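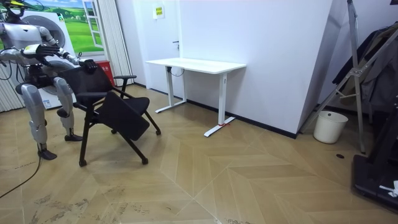
**Ticket 133: black mesh chair, seat won't stay down**
Status: open
Raised by: Pendo Obura
Room: Skesow, ground floor

**Problem**
The seat tips up and stays up. If you push it flat it holds until someone leans forward, then it lifts again at the front. Same chair as the ticket in September, which was closed with no parts fitted.

**Monday, first check**
- Frame and armrests: tight, no play.
- Casters: all turn. Hair in one, cleaned out.
- Seat hinge: pin is in place, but the catch doesn't click.
- Tried a drop of oil on the catch. No change.

**Second check, after lunch**
Moved the chair out onto the herringbone floor to get some space around it. Folded the seat and let it down 18 times. The catch held on the first few and then stopped holding. 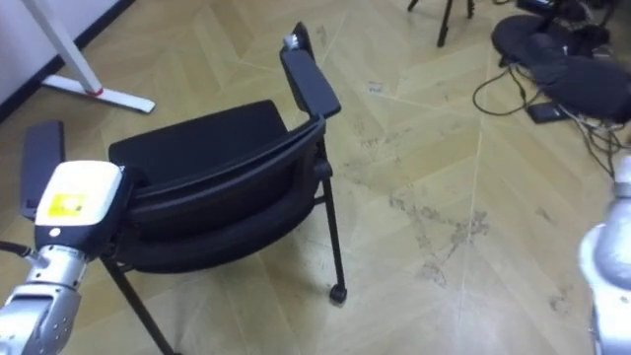
The spring behind the catch is weak. Clurnus sells the catch and spring as one kit, 90 with delivery. A new chair of the same type is 300, so I would repair this one.

There are dusty gray scuffs on the boards too. A damp cloth should do, but please don't use the floor polish, it makes the casters slide.

**To do**
- Order kit from Clurnus (Pendo)
- Wipe floor
- Tape a "do not sit" note to the backrest until the kit is fitted

Leaving the ticket open until the part arrives.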